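Lasasbridge Gallery: The Red Table and What Goes on It

Kristof and Floor Vermeulen have rented the ground floor at Lasasbridge since September. The kitchen is small, the window faces the yard, and most of the room is taken up by one round table. This page collects pictures and notes on the things they eat with. Older pages are listed in the menu, under Kitchen.

The table
Round, red, speckled with white and dark blue. Kristof bought it secondhand from Briggs for 36 dollars and carried it home with his brother. Crumbs are hard to spot on it, so it gets wiped after every meal whether it looks like it needs it or not.

The spoons
Stainless steel, with long round handles and an oval cutout in the handle. They came from Flokano as a boxed set. Floor likes them for soup. Kristof says the handles are too long for yogurt cups and uses a teaspoon for those.
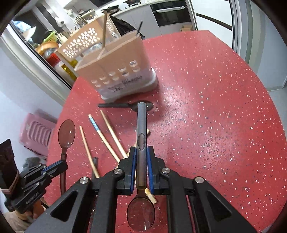
Spoons go in the drawer on the left after washing. Anything longer than the drawer stays out on the table, and that includes the cooking spoons and most of what came over from the old apartment.

The chopsticks
Wooden. Some are plain, and one has a blue and white patterned tip. Pairs get split up in the wash and are used in whatever combination comes to hand. Floor oils the plain ones now and then with the same oil she uses on the cutting board.

The caddy
Beige plastic, with rows of oval and flower-shaped holes and a white base. It is divided into compartments, which were meant to keep the chopsticks apart from everything else. That lasted through the first week. The base is rinsed on its own in the sink.

The dark spoon
Black handle, used for stews and for rice. It came from Floor's mother and is older than anything else in the kitchen. It does not go in the dishwasher.

Still to come
The cups, the two baking dishes and the drawer itself, once the new divider from Climach has been fitted. The last one was 3 inches too wide and went back to the store.

Back to Kitchen
Next gallery: Shelves and Jars (23 pictures)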